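# Learning to hear in a noisy kitchen

Shufen Lei lost most of the hearing in her left ear over a single January night, and for a long time afterwards she kept turning her head the wrong way when somebody called her name.
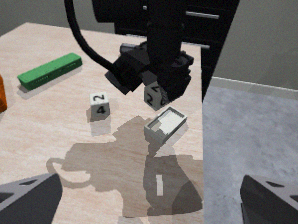 She was 40 then, teaching the top class at a primary school in Midton, and she put it down to a cold. By the time she'd seen her GP and been sent on to the clinic at Sarport, the buzzing had settled in - a thin, steady note, a bit like a fridge in the next room, that was always at its worst when she lay down.

"People think it must be peaceful, going deaf on one side," she told me, pouring the tea and moving her chair so that I was on her right. "It's the noisiest thing that's ever happened to me."

What wears her out is the listening. With one good ear the brain has a much harder job sorting a voice from everything behind it, and a family lunch with the extractor fan going can leave her fit for nothing but bed (her sister, bless her, now turns the fan off before anyone sits down). It took Shufen 22 months to ask for a hearing aid, and she's still rather cross with herself about that. She wears it in the classroom and at the shops, and takes it out the moment she gets home.

She also joined a lip-reading class in Distum, over the library, which means 2 buses each way and a good deal of standing about in the rain. They practise on each other, get the giggles over "bat" and "mat", and then go for cake. She has picked up more than she expected, though beards still defeat her.

The buzzing hasn't gone. Some evenings she puts the radio on low and forgets about it until the news comes round, and then there it is again, same note as ever.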